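Table with crossed legs, marks on the white top

siebe_wuyts
3/16/20
Hello all. I have a white table with thin crossed metal legs and a bar low by the floor. On the top there are two dark marks, one long and brownish-grey, the other smaller. I tried soap and warm water for 2 evenings, without result. What would you use? I do not want to make the surface dull.
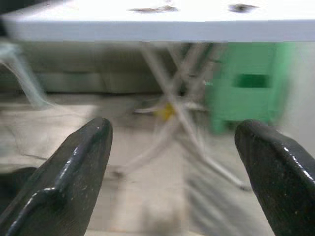

Noura Aoun
Bicarbonate with a little water, left for nine minutes, then a soft cloth. I did my own table so in November and it kept its shine.

dinesh_k
I must disagree with Noura. Bicarbonate is scratching, only very fine. Try first white vinegar, in a corner.

Noura Aoun
Mine has no scratches, Dinesh. It depends how hard one rubs.

annag.purves
Is it a burn or a stain? If a burn, no cleaner will help and you can save your money.

siebe_wuyts
I am not sure, I bought it second-hand in Rerkbridge. I will try the vinegar first and write again.

Recent topics
Gourlay chairs, loose screws (9 replies)
Rust on table legs
Wakevura cloths, worth it? (91 replies)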